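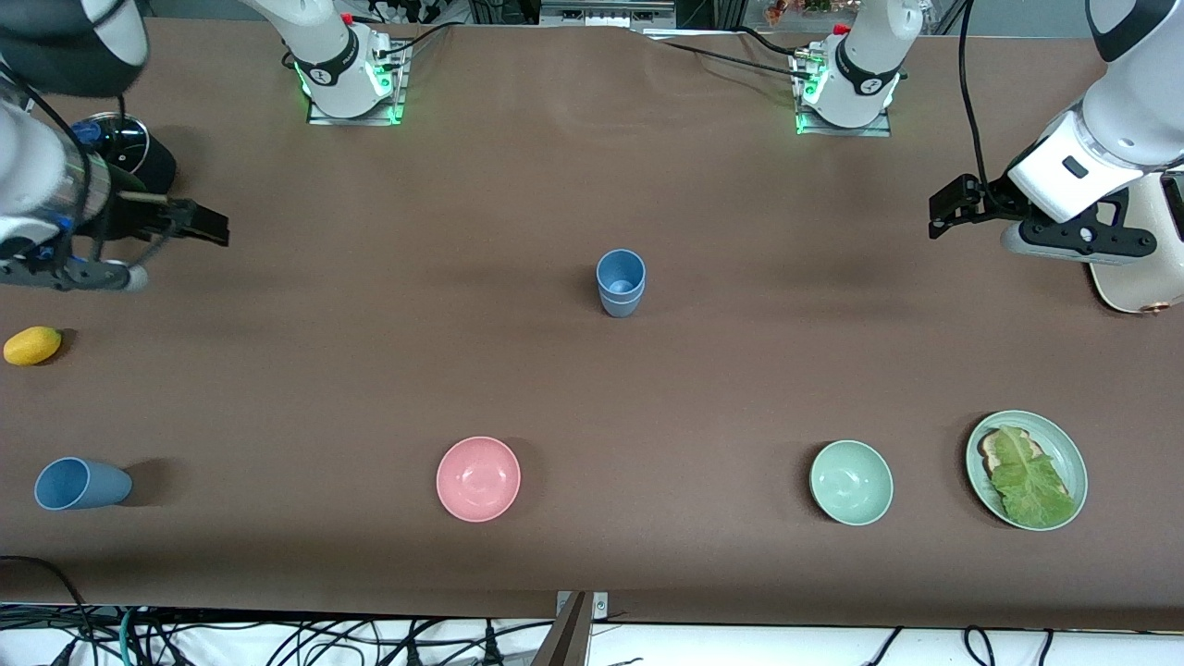

Household tips from Lellby Public Works

Leaf pickup starts in September. Rake leaves to the edge of the lawn and keep them out of the gutter. Bags must weigh under 30 pounds and be tied shut.

Old paint can go out with the trash once it has dried hard. Stir in cat litter and leave the lid off overnight. Bring oil-based paint to the Bradard Road drop-off instead.

Check under sinks for slow leaks before the cold sets in. Know where your main shutoff is and tag it.

Questions about pickup routes: Bergþóra Kjærgaard, extension 544.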